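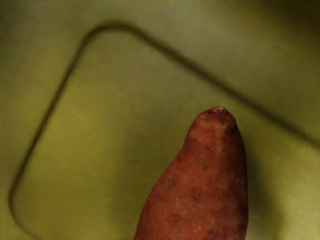 4. Set the Zemevdale store cabinet on a level floor, 80 mm from the wall.
5. Plug it in and leave it to run empty overnight.

**Caution:** do not share the socket with a heater. The limit is 2000 W. 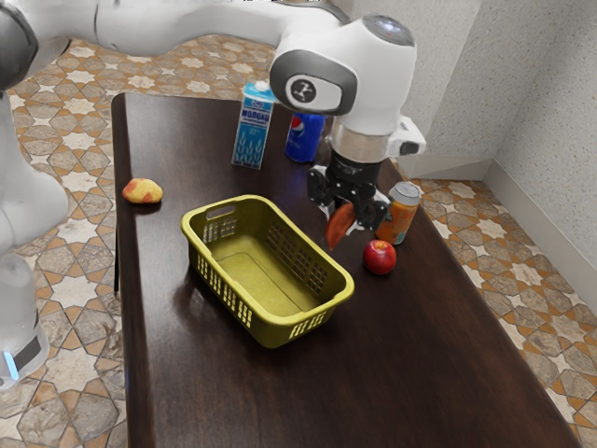

6. Turn the vent dial to ROOTS.
7. Load the lower shelf first and close the door firmly.

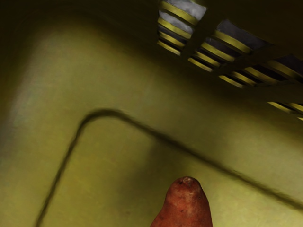
*Fig. 3. Potato, upper part.*

Take out any that are cut or soft. 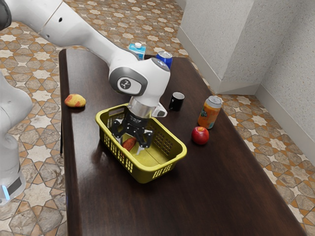 Page 80

8. Set the clock. It runs from 0000 to 2359.

**Note:** wipe the door seal every September.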